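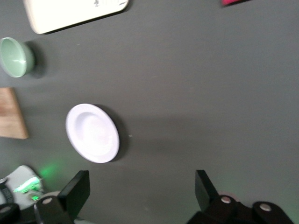
The kitchen swap shelf at the Graltov community hall opens again this Thursday at ten, and if you came along last January you will know to get there early, because the good mixing bowls were gone before the coffee was poured. Priit Ramanauskas has been sorting through the boxes all week with a good deal of help from his sister and her very patient dog, and the long gray tables are starting to fill up nicely. There is a pale mint-green bowl that I have my own eye on (I have told Priit so, and he has told me to line up like everyone else), and there are white plates, a wooden cutting board and plenty more waiting in the back to be unpacked.

The rules are the same as before. Bring up to five clean kitchen things in working order, get a paper ticket for each one, and trade your tickets for whatever takes your fancy. People in the neighborhood brought in 780 pieces last time and took home all but a few, and the leftovers went to the student apartments on Cavalcanti Street, where they were very glad to have them.

Cash donations are welcome too. The hall needs $2000 for a new floor in the pantry, and last year's swap, together with the soup lunch, put $600 in the jar, so we are getting there bit by bit. Fruit and hot drinks will be out all morning, and children are welcome as long as somebody keeps an eye on them near the glassware. If you are after something cheerful for the breakfast table, look for the cream-colored tray with the winking bear on it, which everyone who has walked past this week seems to have fallen for. 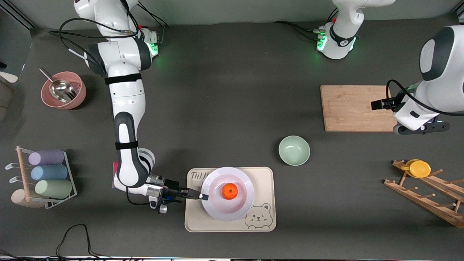 What to leave at home

Please, no chipped china, no knives without a cover and nothing electric this time. Large pots are fine if you can carry them in yourself. Doors close at two, and anyone who can stay to fold up tables will be fed.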